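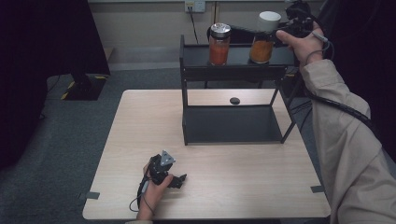 August, bench notes, spice shelf

Jars back on the two-tier shelf this morning. The question left over from last time was whether the black metal shelf is worth keeping for the dry goods or whether everything should go into the drawer. Keeping it for now. It takes up little of the table and the lower level stays open for whatever is in use.

Position: shelf on the wood-grain table, legs square to the long edge. I checked it with a level on the top tier and it rocked slightly on one leg. A folded strip of card under the foot fixed it. Needs a proper pad. The Trester pads in the hardware drawer are too thick, so either cut one down or order the 2 mm ones.

Labels: none on the jars yet. The red-orange and the orange granular are easy enough to tell apart in daylight, less so under the warm lamp at the far end. Labels go on the side of the glass. Last year's lid labels ended up on the wrong jars twice after washing, and one of them was still wrong in spring.

Fill weights: target is 220 g net per jar. Tare each jar without its lid and write the tare on the underside in paint pen. The old figures in the Wulent binder were taken with lids on and should not be copied over. I have struck them through but left them legible.

Lids: the silver metal one and the white one do not have the same thread. The white one needs more care at the start of the turn or it seats at an angle and feels tight before it is. Back it off until it drops, then turn. If it still sits high on one side, wipe the rim, granules collect there. Do not swap lids between jars even if they seem to go on.

Lifting: straight up until the base is clear of the tier, then across. Dragging a jar over the top leaves gray marks on the glass and will take the paint off the metal sooner or later. Leave a gap between neighbors so that one can come out without touching the other. I had them closer together before and they clinked every time.

Humidity: 45 percent in the room at the start of the session, read off the Ertürk meter. Fine for the granular stuff. It clumped at the Plerkdale site last summer, but that room had no door to speak of. Will read it again at 16:00 and write it in the margin.

Lower level: keep tall things out of it. Clearance is tight enough that anything with a knob catches on the underside of the top tier — found this out with the sugar pot. Flat items only.

Open points:

Pad for the rocking leg.
Labels, both jars, side of glass.
Tare weights in paint pen, then enter in the binder on a new page.
Look for a second metal lid with the right thread for the orange jar. If there is one in the drawer, retire the white one.
Wipe down the top tier before refilling, a few granules have worked into the back corner.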